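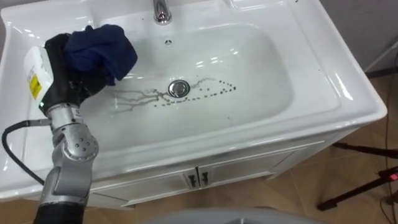
How often should a bathroom sink get a proper cleaning?
Once a week is plenty for most homes, with a quick rinse at night so soap and toothpaste don't dry on.

That was the first thing people wanted to know at the Bruvbridge Community Hall on Friday, when the spring cleaning workshop came back with its biggest turnout yet. In all, 354 people came through the doors, and the bathroom table was packed from start to finish!

Mariama Amegashie ran the sink session, and she clearly loves her subject. Her method for a white ceramic basin starts with cold water and a soft sponge, then baking soda sprinkled over the floor of the basin and left for 8 minutes. Gray or brown streaks near the drain are the place to begin, she told the crowd, working outward in small circles and rinsing often.

"People go straight for the scratchy pad," Amegashie said. "Please don't! Ceramic has a lovely shine and you want to keep it."

She also had a soft spot for the parts that get skipped: the little overflow opening under the faucet (an old toothbrush does it beautifully), the ring around the drain stopper, and the flat deck at the side where the soap usually lives. Chrome gets a damp cloth and then a dry one, and the difference after the dry one drew a happy "ooh" from the front row.

The hall put on 4 sessions over the evening, with laundry, ovens and windows filling out the program. Windows ran late, thanks to a lively debate over newspaper versus cloth that was still going in the parking lot.

The workshop returns in June with 2 sink sessions instead of one, plus a new one on shower doors. Entry is free, and sign-up sheets are at the front desk. Bring your own sponge.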